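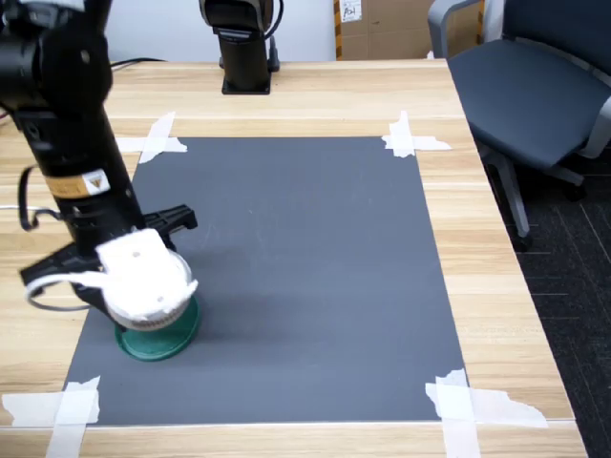 Korora Community Kitchen — Press Desk

FOR IMMEDIATE RELEASE

Korora opens its jar library in October, and you're all invited

I've been wanting to write this one for months! In October we're opening a jar library at the Korora kitchen on Ortner Lane. It works like a book library, only with canning jars, lids, funnels and the big heavy pots that take up a whole closet at home. You sign up, you borrow what you need for up to 28 days, and you bring it back clean. That's pretty much the whole rule book.

The idea came from Mirjam Widmer, who got tired of buying a new set of jars every plum season and giving them all away full. She asked around at our soup night, and people started turning up with boxes. We now have 109 jars on the shelves and 105 lids (yes, we know, we're looking for the other ones).

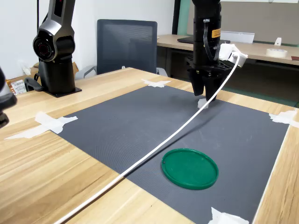

Green lid, face up on the mat.

Borrowing is free for Korora members. If you're not a member, it's $8 for the season, and that goes straight into new sealing rings. Jonas Plattner has put together a little card to go with each box, with notes on headspace, boiling times and what to do when a seal doesn't take. Please read it, even if your grandmother taught you everything — mine did too, and I still learned something about tomatoes. 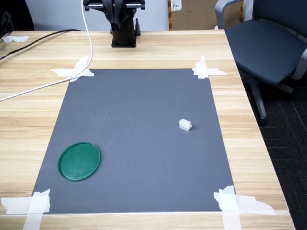 Gray mat, taped at the corners.

We're also running evening classes at 6:30 p.m. through the fall. Oliwia Szczepańska is teaching pickles first (dill, then beets, then whatever is cheap at the market), and Montserrat Zabala follows with quince paste, which I plan to eat with a spoon. Aprons are provided. Bring a towel and closed shoes. 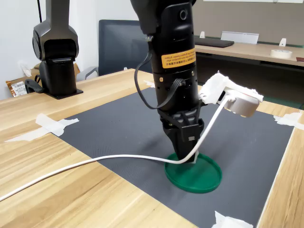 Korora Kitchen News, No. 8

Big thanks to Fandevmont for the shelving and to the folks at Rulonlow Orchard for the crates of windfall apples. If you have wide-mouth jars to give away, drop them at the side door any morning before noon. No chips or cracks, please, and no old mayonnaise jars.

Press questions, class sign-ups and stray lids all come to me at the front desk.

Aurelia Strebel
Press and Classes, Korora Community Kitchen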